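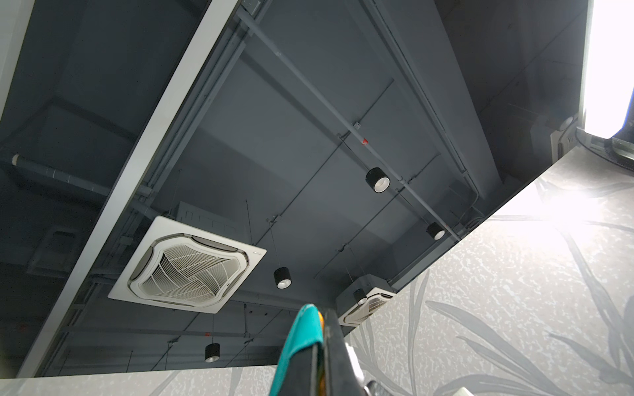
Categoría: Artículos > Robótica y automatización > Costes y planificación

4. Presupuesto y compra del equipamiento

La primera versión del presupuesto de Trisero cabía en una servilleta, y conviene reconocer que envejeció peor que la servilleta. Contemplaba los brazos, las pinzas y el control. No contemplaba casi nada de lo que el proyecto acabaría pidiendo después: paneles, perfiles, bridas, bolsas con cremallera.

La partida de objetos de prueba se fijó en 300 euros y se agotó en marzo. Los textiles son los culpables habituales -- baratos por unidad, caros por costumbre. El proveedor, Plorport, exige un pedido mínimo de 11 unidades por referencia, cifra cuya lógica no hemos logrado reconstruir. 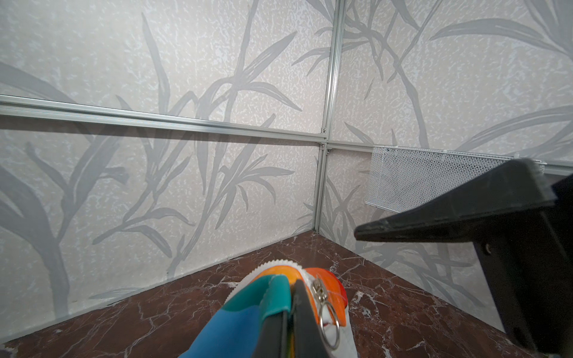
Figura 4a. Estuche con cremallera sujeto por la pinza, junto a la esquina del recinto.

Este sitio utiliza cookies propias y de terceros. Si continúa navegando, acepta su uso.

El recinto costó más de 3.000 euros. Se compararon dos ofertas, Pace y Jullitz; la segunda resultó más cara pero incluía el montaje, concepto que la primera trataba con notable discreción. El plazo de entrega fue de 7 semanas en ambos casos. Para la próxima compra proponemos separar tres partidas: estructura, manipuladores y consumibles, con revisión trimestral de la última.
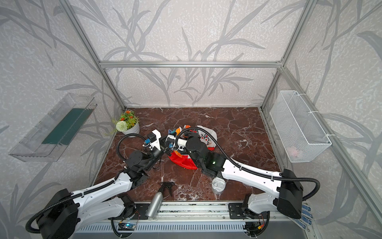
Figura 4b. Los dos brazos sobre una bolsa de tela; delante, un pulverizador metálico y una lata.

Los costes de mantenimiento se tratan en la sección 5.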